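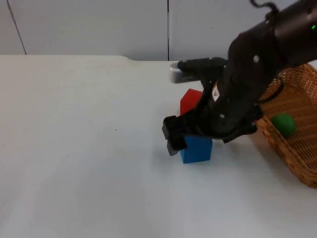
Hi Soudabeh,

I owed you this at the end of spring, so thanks for your patience (and for the very polite reminder!). Helis is going well, mostly. When your grant came through in March she wouldn't let me near her left side with a saddle pad, and as of this week we've done 33 rides — all short, a few of them pretty ugly, but she's started to stretch down into the contact on both reins and I could cry.

The big jump was the canter. Golnar Bakhtiari had us stop asking for it in the arena and try it up the long hill behind the barn instead, and she just rolled into it like she'd been doing it for years. Left lead is solid. Right lead is a coin toss, and I'd rather leave it alone until she's stronger.

Fogh is slower. He had an abscess in his right front and lost most of a month, so he's back to hand walking and ground poles. Tomos Eynon trimmed him last week and wants another look before I get on.

Money: I've spent $1329 so far. The saddle refit was $344 and the farrier $271, and the rest went to lessons and hauling. Receipts are in the folder I shared with you and Abbas.

Next up is a trail outing with a quiet buddy horse, then maybe a walk-trot schooling show if Golnar thinks Helis is ready. I still need to find a ride there, my truck is in the shop again.

Fereshteh Pakzad
August 25, 2018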